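Table football

Table football, known in North America as foosball, is a tabletop game in which players turn rods fitted with small figures to strike a ball into the opponent's goal. It is played in bars, schools, youth clubs, workplaces and private homes, and in organized leagues in many countries. The word foosball comes from the German "Fußball," although Germans themselves mostly call the table game Kicker or Tischfußball.

History

Patents for games resembling table football were filed in Europe in the late 19th century, and there is no agreement on a single inventor. A British patent granted in the early 1920s is often cited as the first for a table close to the modern type. The game spread through cafés in France, Spain and Italy, and each country developed its own table, ball and style of figure. It reached the United States in larger numbers after the Second World War and was at its most popular there in the 1970s, when tournaments offered substantial cash prizes. Video arcade games drew many players away toward the end of that decade.

Equipment

A standard table has eight rods, four for each side. The usual arrangement is one goalkeeper, two defenders, five midfielders and three forwards, though some American tables use three goalkeepers on the rear rod – the outer two cover the corners, where a ball might otherwise come to rest. Balls are made of cork, plastic, resin or wood. Cork is slow and quiet, while hard plastic is fast and suits power shots.

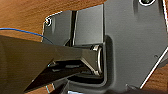
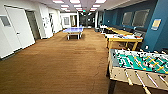
Tables differ in the hardness of the surface, the weight of the rods and the shape of the figures' feet. Manufacturers distinguish the two teams by color, and pairings vary from maker to maker. Yellow against black, as on the foosball table with the green field, is one of them. Rods may be hollow or solid, and on telescopic models they do not come out of the far side of the cabinet, a feature often preferred where children play.

Play

Games are played one against one or two against two. In doubles, one partner normally handles the goalkeeper and defense rods and the other takes midfield and attack. Spinning a rod through more than a full turn before or after striking the ball is illegal under most rules. Common shots include the pull shot, the push shot and the snake shot, in which the rod is rolled with the wrist against an open hand.

Local leagues often keep rules of their own. The Skivstead league, organized by Kheri Laizer, has 45 registered players and holds its open doubles every January.

See also

Air hockey
Bar billiards
Table hockey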